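4. Setting up the Cliltum label printer

The Cliltum prints labels. It does this well once it has been talked into it, and this section covers the talking.

4.1 Loading the roll

1. Press the gray latch and lift the lid. If it resists, you are pressing the logo.
2. Drop in a Rarkov roll with the labels facing up. Each full roll holds 500 labels.
3. Pull the loose end through the slot until it sticks out the front like a tongue.
4. Close the lid. One click means closed. Two clicks mean you have closed it on the roll.

Note: Rolls from other makers will fit. The printer will print on them, a little to the left of where you wanted.

4.2 Picking a spot

5. Set the printer on a flat, steady table with 19 inches of clear space in front. Labels come out faster than most people expect and need somewhere to land.
6. Keep it out of direct sun. The labels darken with heat, and a sunny windowsill will print all of them for you, in black.

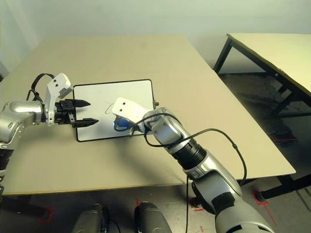
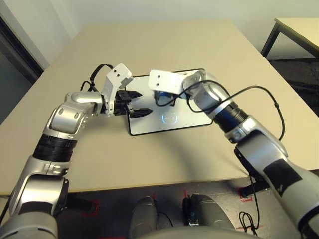 7. Plug in the power cord, then the data cord. Doing it the other way around brings up Error 241, which clears after a restart and a short wait.

Caution: Do not carry the printer by its lid. The lid will let you do this once.

4.3 First print

8. Hold the feed button for three seconds. The light turns green, then amber, then green again. The amber has no meaning we have been able to establish.
9. Open the Jaidee app and choose Add Printer. Enter the pairing code 1355.
10. Name your printer. The default name is Nora. If you own two printers, both will be Nora until you step in.
11. Tap Test Label. The label should read OK. If it reads KO, the roll is in backward; go back to step 2.

Peel the test label off promptly. Left on the cutter overnight, it becomes part of the cutter. For cleaning, see section 7.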